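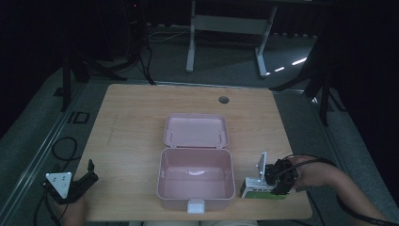
Rehema Wanyama asked first whether we still need more examples of packing the box, or if the number we have is already enough for training. She said that she would like to have an answer before the next booking of the room, because two people must be free for the whole morning.

Minutes, data collection group, August
Present: Rehema Wanyama, Tumelo Mabaso, Gert Mkhize, Santeri Hirvonen (minutes)
Excused: Elibariki Mutiso

1. Minutes of the last meeting
Accepted with one correction. The name of the storage folder is Padley, not Padly. Santeri has changed it.

2. Number of examples
Tumelo reported that we have 734 recorded examples of the packing task. After checking, 85 of them were rejected. The most common fault is that one gripper is lost by the tracking for a moment, and the path then makes a jump. Tumelo said that these cannot be repaired in a good way, and he proposes to leave them out. Agreed.

To Rehema's question: Tumelo thinks the total is enough for a first training, but the examples are too similar to each other. In most of them the box starts in the middle of the table. He asks for 130 new ones with the box turned or moved to one side. Gert asked if this can be mixed with the old ones. Tumelo answered yes, the start position is written in the log for each example.

3. How the operators work
Gert has looked through many recordings and finds that the operators have different habits. One person closes the jaws slowly and waits, another takes the carton in one quick move. Rehema was of the opinion that some difference is good for the learning. Gert agreed, but he would like everybody to begin and end in the same way – both grippers open and held still before the recording is started, and the same again at the end.

It was also discussed what to do when an item is dropped. Until now some operators stopped the recording and some continued. Decision: continue, pick the item up again if it is still on the table, and write "drop" in the log. If it falls on the floor, stop and start a new example.

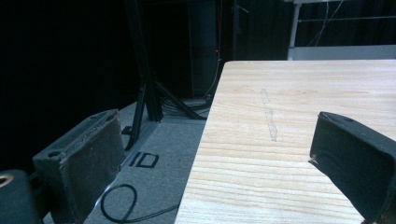 Gert will write these rules on one page, and it shall be read by each operator before the first recording of the day. Tumelo asked that the page is kept short.

4. Labels
The labels are still made by hand in Wikik. Santeri told that it takes too much time to mark the moment of each grasp. Tumelo has a small script which finds this moment from the opening of the fingers. It is wrong sometimes when both hands move together, so a person must still look at the result. The group wants to try it on the new examples only.

5. Other matters
The written offer from Tralance for more storage has not come. Rehema will ask again. Elibariki sent a message that he can be an operator for the new examples, but in the afternoons only.

Tasks
Gert: page with rules for operators
Tumelo: script for labels, list of start positions
Rehema: room booking, Tralance
Santeri: remove the rejected examples from the training list and keep a copy

The next meeting is when the new examples are recorded and checked. Tumelo will send the invitation.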